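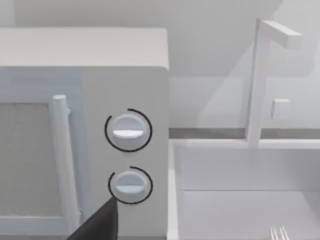 A gripper finger at the lower knob of the microwave in the simulated kitchen.

Shared workshop opens up its home-built kitchen arm

STASTTON, Friday, February 14, 2020 – The Saragih shared workshop is delighted to release the plans for Osano, a robot arm its members have been building on two benches over five months of evenings. Parts for the whole arm come to £600, and most of the cutting and printing can be done in a garage!

Osano is meant for small kitchen jobs such as turning a dial or handling the washing-up. Members try each move in a simulated kitchen first, with its own microwave, sink and dish rack, before the real motors are switched on. It saves a lot of broken fingers (the printed kind), and it lets people who are new to robots join in from their first evening.

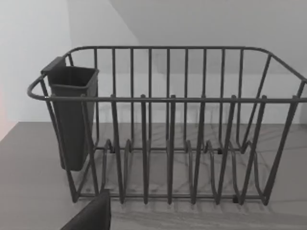 The simulated dish rack and its utensil holder, with the gripper in the foreground.

The rack has been a favourite with the group. Thin wires set close together are a proper test for a chunky gripper, and there is still plenty to work out.

The plans, parts list and kitchen files are free to download from the workshop's website. Two build evenings will be held at Gradison Hall in March, open to anyone who fancies having a go. No experience is needed, and tools are provided.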